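Robot Learning from Demonstration
Handout 2: Trimming the boring bits
December 17, 2021

Last time we trained the Ruvard policy on raw hand-held demonstrations and it learned, above all, to wait. People pause before they reach. The policy copies the pause with great devotion.

Method (Rantala trim). Drop every stretch where the gripper width and the tool pose both hold still for longer than 2 seconds. Keep the first and last few frames of each stretch, or the policy never learns to start.

Result on the Catau task: with 36 demos, almost all the stalling went away. So did some useful hesitation near the cup — see problem 2.

Watch out for plain tabletops. Wood grain gives the pose tracker little to hold on to, and a lost track can look just like a still hand.

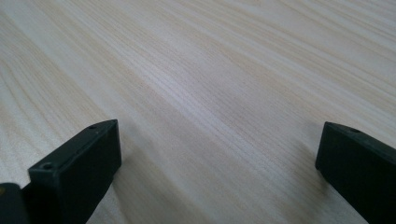 Fig. 1. Fingers open over bare table, nothing grasped.

For October's data, use the Heten split and check the pose log before you trim.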